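[lista-manipulação] Demonstrações de dobradura em papel: situação da coleta
15 de maio de 2019, por Siamak Ghasemi
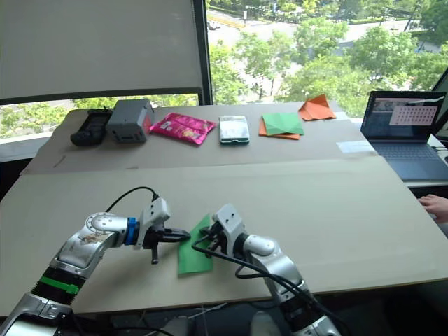 Heydari escreveu que dobrar papel é uma tarefa difícil demais para o modelo atual, e que seria melhor gastar o tempo com objetos rígidos. A mensagem completa vai citada no final. Eu respondo por partes, e peço desculpa se meu português fica um pouco duro em alguns lugares.

Primeiro, os números. Até ontem à noite temos 774 demonstrações gravadas com os dois braços. Destas, 134 foram marcadas como ruins na revisão e ficam fora do treino, mas não apaguei nenhuma. O motivo mais comum é que uma das garras perde a borda do papel no meio da dobra e o operador precisa recomeçar. Guardei estes casos em uma pasta separada, com o nome "recuperação", porque penso que podem ser úteis mais tarde para ensinar ao sistema como voltar de um erro.

Segundo, a questão da mesa. Na lista já se discutiu se devemos gravar com a mesa limpa ou com objetos no fundo. Eu prefiro com objetos. No conjunto de dezembro tudo era muito limpo, e o modelo parava quando alguém deixava um telefone perto da área de trabalho. Agora mantemos uma fileira de coisas atrás: telefone, pacote de lanche, papéis verdes e cor de laranja já dobrados. A ordem pode mudar entre uma sessão e outra. Dentro da mesma sessão peço que não se mexa em nada, pois isto dificulta muito a comparação.

Terceiro, a luz. A sala tem uma janela grande e a persiana faz muita diferença. Por favor, anotem na planilha a posição da persiana no começo de cada bloco. "Meio" é suficiente, não preciso de centímetros.

Quarto, a divisão do trabalho. Cada bloco tem 21 demonstrações e depois o operador descansa. Vi que em Plernano fizeram 3 blocos seguidos sem pausa, e a qualidade do último é visivelmente mais baixa: os movimentos ficam apressados e a segunda garra chega antes de a primeira estar parada. Prefiro menos dados e mais calmos.

Sobre o formato dos arquivos, continuo a usar o conversor do Hiltelley. Quem usa o Alside precisa verificar se a abertura da garra é gravada junto com as posições das juntas. Na minha versão este campo vinha vazio, sem nenhum aviso, e perdi uma tarde com isto.

Falta decidir se o papel verde e o papel laranja contam como a mesma tarefa. Eu acho que sim, mas gostaria de ouvir os outros antes de fechar os nomes das pastas.

Cumprimentos,
Siamak

Heydari escreveu:
> Olhei as curvas de novo e não vejo melhora com o papel.
> Ele se deforma de um jeito diferente a cada vez, e a
> câmera quase não mostra a espessura da dobra. Com blocos
> ou caixas teríamos resultado com metade dos exemplos.
> Não sou contra continuar, mas queria saber até quando.
> E onde estão as gravações ruins? Não achei no servidor.

Contato: administração da lista lista-manipulação | © 2019 os autores das mensagens | Voltar ao topo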